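Speaker notes: "Why your kitchen chime sounds like a dropped fork"
Zuweira Kwofie, evening session, Lelley Hall

Wait for the latecomers. Don't start with the joke about tuning forks. It died in Urkden and it will die tonight.

Opening. Ask who has ever made a wind chime. A few hands. Ask who still has it hanging up. Fewer hands. Good, these are my people.

My first set was cut from curtain rail in July, in a rented garage, and my neighbour asked through the fence if everything was all right. I had cut the lengths by eye. I'd assumed that half the length would give you the note an octave up, as it does on a guitar. It doesn't. A string and a bar behave quite differently, and I had a Grade Six certificate in violin and no excuse.

The rule, slowly, because people write it down: for a bar free at both ends, pitch goes up with the square of the shortening. Halve it and you jump two octaves. To go up one octave, cut to about 71 per cent of the length. Pause for the sound of someone realizing what they did to a perfectly good piece of pipe.
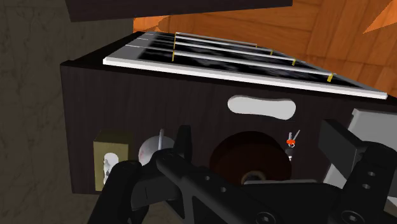

Length is the part everyone gets to first, and it's where most of the arguments start. Before you drill anything, lay your rods out side by side and look at them. Four in a row, shortest at the back and longest at the front, will do nicely. On a dark surface the pale metal shows up well, and you can see the steps between them at a glance. If the steps look perfectly even, be suspicious. Equal cuts don't give equal intervals, and the ear is a worse snob than the eye.

Next, where to hang it. The still points are 22.4 per cent in from each end. Hold the bar there and it rings. Hold it in the middle and you have a very expensive stick. Do the demo now, both ways. Don't apologize for the thud, the thud is the demo.

Numbers for the keen ones. My test bar from Trukel rings at 800 hertz. Trimmed by the rule to get the octave, it should have landed at 1,600, and I overcut it to 2,000. Metal can't be put back. File a little, tap, file a little, swear.

Someone will ask about the Odoi kit. Say it's fine. It is fine. The instructions are in the wrong order and the cord is rubbish, so buy fishing line.

Questions until they turn the heat off. If the man with the didgeridoo comes back, he gets one question, and he has to put it in words.

Take the drill home this time.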